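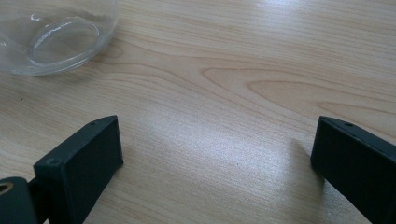

Slide 1. Wood grain on a tabletop.

Speaker notes: Timing for animators, from drawn tests to final scene
Clorside evening talks, January 2, 2025

Slide 1
Wait until people sit down. Say good evening and thank them for coming so soon after the holidays. Say my name and that I work as an animator at Bridmont, on short films and on titles for television. Mention that questions are welcome during the talk, they don't need to wait for the end.

Slide 2. What I will talk about
The talk is on timing. I will not speak about software, only once, near the end. Everything I show was first planned on paper with a pencil and a stopwatch.
Ask: who here has animated a bouncing ball? Ask them to keep the hand up if they were happy with the result. (Pause.)

Slide 3. The film
The film is called "Anton". It is the name of the dog, and the dog is old. Length is 34 seconds. It is a very short film, but it took us most of the autumn, and we finished it in December.
Play it one time without comments. Check the sound before! The volume on the room computer is separate from the volume on the wall.
After the film wait a little. Do not explain the story.

Slide 4. Drawings on twos
We work at 24 frames per second, as in cinema. Most of the film is on twos, so each drawing stays for 2 frames. When the dog turns his head fast, we go to ones. When he sleeps, we hold the drawing on fours and only the belly moves.
In total there are 572 drawings, and this includes the drawings we threw away. I kept all of them in a box, and people can look at them at the table after the talk. Please with dry hands.

Slide 5. Weight of an old dog
Show the first test of the dog standing up. Everybody in the studio said he looked like a young dog who is tired. This is a different thing from an old dog.
What we changed:
- The front legs go first and then he stops. The stop is 4 drawings long.
- The back legs come up one after the other. In the first test they came together.
- The head goes down before the body goes up.
Show the second test. Show both side by side, two times. Let the audience say what they see before I say it.

Slide 6. Spacing charts
Draw a chart on the board by hand, do not use the slide for this. Long line, a mark at each end, then the marks in between. Close marks mean slow, wide marks mean fast.
Beginners put the middle drawing exactly in the middle. It is not a mistake, but if you do it every time, all movements feel the same, like a door of an elevator.
If somebody asks about arcs: say yes, arcs are important, and come to slide 8.

Slide 7. The Doherty scene
Doherty is the name we gave to the neighbor's cat. She crosses the top of the fence and the dog watches her. The difficult part was the dog, who does almost nothing. We cut his reaction three times. In the final version only the eyes move, and one ear, and the ear comes late.
Tell them about the sound: the footsteps of the cat were recorded first and I animated to them. For the rest of the film it was the other way around.

Slide 8. Arcs
Go through the tail quickly. Red line follows the tip of the tail. In the rough version the line has a corner in it, in the clean version the corner is gone.
If I am late, skip this slide.

Slide 9. Where the computer comes in
We scanned the drawings, colored them and put the backgrounds behind. The computer did not make any in-between drawings. I tried it for one shot, the dog walking to the bowl of water, and the lines became soft in a way I did not like. Other people may have better luck with it.

Slide 10. An exercise for home
Take a coin and a heavy book. Animate each of them falling from the same height and landing on the floor, with no more than twelve drawings for each. No color, no background. Then show it to someone in the family and ask which one is the book.
Leave this slide on the screen so people can copy it.

Slide 11. Questions
Repeat each question into the microphone, the last rows do not hear it otherwise.
If there are no questions, play the film again, this time with the pencil version under it.
Thank the Clorside people for the room and the projector. Say where the box with the drawings is.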